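3.2 What people carried

I came to the Vastamitz crossing wanting to write about law — who counts as a refugee, who signs the form. Most of the 34 people I sat down with wanted to talk about bags. So I changed my questions, and I'm glad I did!
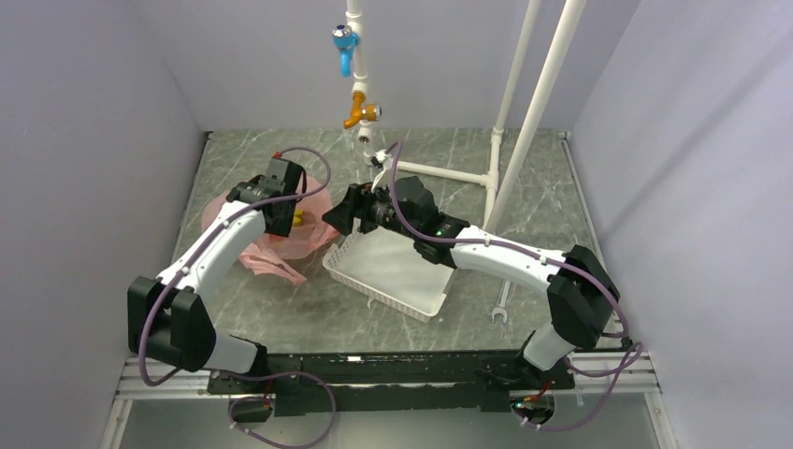

Fuad Gashaw, who did half of the interviews with me, noticed that people answered the packing question before we'd finished asking it. They could list everything, down to the socks. Many had left home with one thin plastic shopping bag, the see-through kind in Figure 4, crumpled and pink, where a bit of green inside is enough to set you guessing at vegetables. Guards guessed too, and people knew it, so papers went under clothing instead.

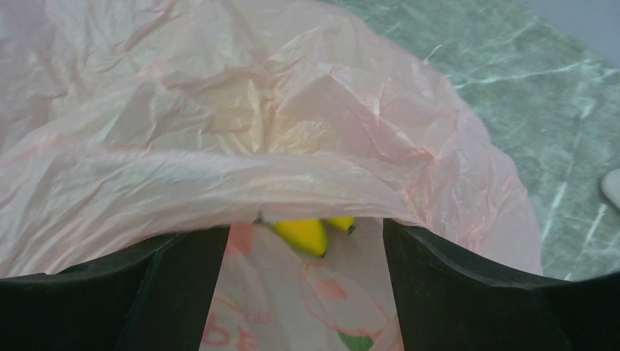 That habit had a cost. At the Ibarra desk you had to show papers within 20 minutes of your name being called (a rule I never found in writing), and several women told us they lost their turn looking for somewhere private to undress. Teresa Scanlon's earlier survey of 500 households has almost nothing on this, and I don't blame her — I wouldn't have asked either.
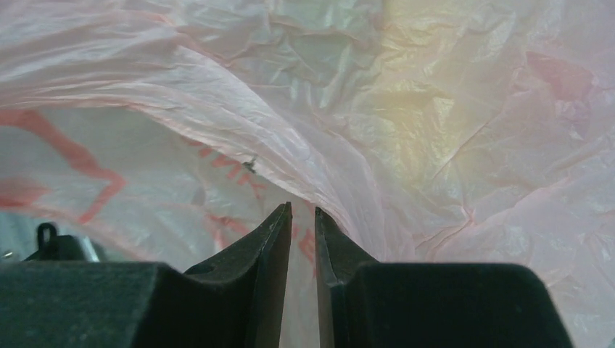

135

The men we met told it differently. They talked about the line, the shouting, the clerk who went to lunch. I first read that as pride, but Emiko Tanabe, who read a draft of this section, thinks they simply weren't the ones holding the family's papers, and going back over my October notes I think she's right.

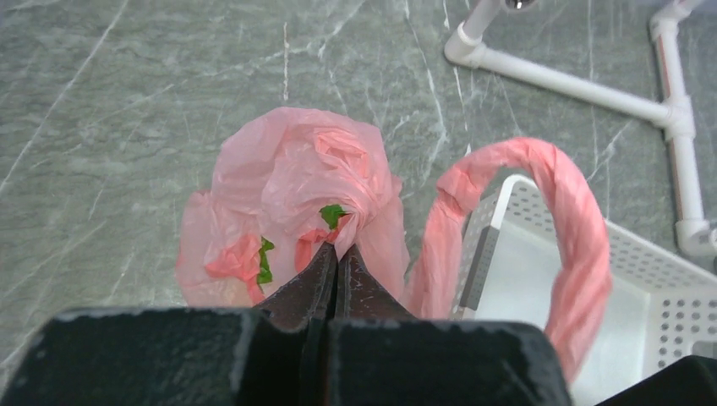 Figure 4. Pink plastic bag, gathered between gripper fingers.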